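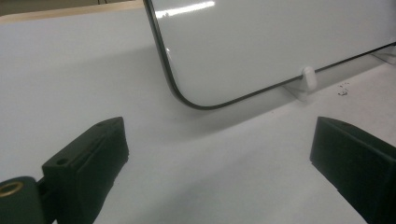
Clarnico open day recordings: data card

Status: usable with care. Read the section on what was demonstrated before you quote anything from it.

What this is

Recordings made with hand-held gripper tools during the Clarnico open day in July, at the Stodska building. Visitors and staff picked the tools up and did small tabletop jobs with them. The set has 992 episodes after cleaning, out of 1369 recorded. The cleaning was done by Ihor Hrytsenko. I wrote this card, and the opinions in it are mine.

Samira Darwish

What was demonstrated

The program for the day promised "robots that learn by watching." What visitors saw was people using a gripper by hand. The only arm running that day was in the Kan room, and it replayed one stored motion from morning until closing. I asked twice whether any policy trained on hand-held recordings had been run on it. The first answer was yes, the second was "a related one." Treat the set as human demonstrations and leave it there.

The tabletop jobs

There were 11 jobs on the list. The ones with the most episodes involve a small whiteboard on a clip-on stand, on a white table. Instructions to visitors were short:

- take hold of the board by its frame
- move it to the spot you were told
- let go and pull the tool back

I would have picked a different board. It is glossy and picks up glare from the overhead light, and it sits on a table that is also white. Translucent stand parts on a white surface don't help either. If your model finds the board only by its black frame, I won't be surprised, and you should test for that before you claim it understands whiteboards. Try a board with a pale frame.

The table was not wiped between visitors. Small dark specks show up on it and we have left them alone.

Files

episodes/ one folder per episode, video and tool pose
labels.csv job name, outcome, visitor or staff
dropped.csv the 377 removed episodes, with a reason for each
notes/ my notes from the day, unedited

Splits

907 episodes for training, 85 for testing. The split is by person, so no one appears on both sides. An earlier copy passed around under the name Bilov was split at random. Scores from that copy are too high and can't be compared with anything here. Please delete it.

Outcome labels

"Success" means the person at the table said it was a success. For visitors this was often a host being polite. Ihor rechecked the staff episodes against the video and changed several. The visitor episodes have not been rechecked, and the column "checked" tells you which is which. I would not publish a success rate from the unchecked rows.

Known problems

- Staff episodes are much smoother than visitor ones. A model can score well by copying staff and ignoring everyone else.
- Pose tracking drifts when the tool is held close to the table for a long time.
- One table, one room, one set of lights. Any claim about "new environments" needs data from somewhere else.
- Some visitors were coached out loud. Audio was removed, so you can't tell which.

Requests

If you report results, say which split you used and whether you filtered on "checked." If you run a trained policy on a real arm, record every attempt, including the ones you stop early. We will link to failed results as readily as good ones. So far no one has sent us either.

Questions about the files go to Ihor. Complaints about this card go to me.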